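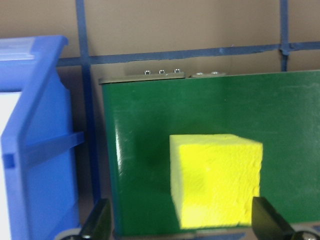 Wrist view: foam cube between the gripper fingers, green panel behind, blue bin at left.

Teltard Manipulation Cell: Pre-Run Inspection Checklist with Comments
Study: Zulell, bin placement method
Date of inspection: Aug 28, 2023
Result: Released for data collection, with two open items

Scope

This checklist applies to the single-arm cell used for the Zulell study. The study compares two ways of choosing a grasp on soft objects: one that uses the wrist view only, and one that also uses the fixed overhead view. Results from the two methods can be compared only if the cell is in the same condition for each block of runs. The checklist is completed before every block and again after any change to the arm, the gripper or the table.

Section A. Arm and mounting

A1. Base plate bolts checked for tightness. PASS
A2. Joint caps in place and seated. PASS
A3. Wrist cable free to move through the full working range. PASS WITH COMMENT
Comment: The cable loop clears the arm at the speed used in the study. It must be checked again if the wrist approach angle is changed.
A4. Speed limit for the study program set to 400 mm per second or less. PASS

Section B. Gripper

B1. Fingers close evenly and return to the same open position. PASS
B2. Finger surfaces cleaned before the block. PASS
B3. Closing force set to the value in the Mendoza protocol. PASS
Comment: Foam objects wear at the corners and edges. Operators should replace a cube when wear changes its measured width, and record the replacement in the run log. Cubes with light surface wear may stay in use.

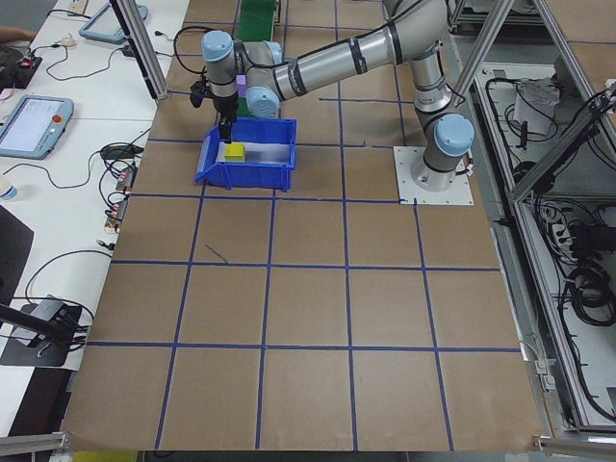
Section C. Work surface and objects

C1. Table covering flat, with no lifted corners. PASS
C2. Grid tape attached along its full length. OPEN
Comment: The tape marks the start positions for both methods. Any strip that has shifted is to be removed and laid again from the measured reference points. Pressing a shifted strip back down by hand is not acceptable. Stray pieces of tape should be taken up at the same time.
C3. Bin placed at the position listed for the block. PASS
C4. Objects not used in the current run placed clear of the arm's planned path. PASS

Section D. Emergency stop and access

D1. Emergency stop on the teach pendant tested before the first run. PASS
D2. Pendant within reach of the operator at all times. PASS
D3. Cables on the side table routed away from the operator's standing position. OPEN
Comment: Cables are to be gathered and secured before the next block. This item was also raised in February.
D4. No person reaches over the table while the program is running. Operators informed. PASS

Section E. Cameras and recording

E1. Wrist camera lens clean and mount secure. PASS
E2. Fixed camera position checked against the Flason calibration sheet. PASS
E3. Clocks of both cameras matched. PASS
Comment: The first 11 runs of the pilot block were set aside because the two clocks did not agree. The remaining runs were kept. The full study calls for 700 runs, divided evenly between the two methods.

Follow-up

Items C2 and D3 are to be closed within 6 working days. Runs may continue in the meantime, provided that the start position is measured before each run and the value is entered in the log. Completed checklists are filed with the run data for the same block.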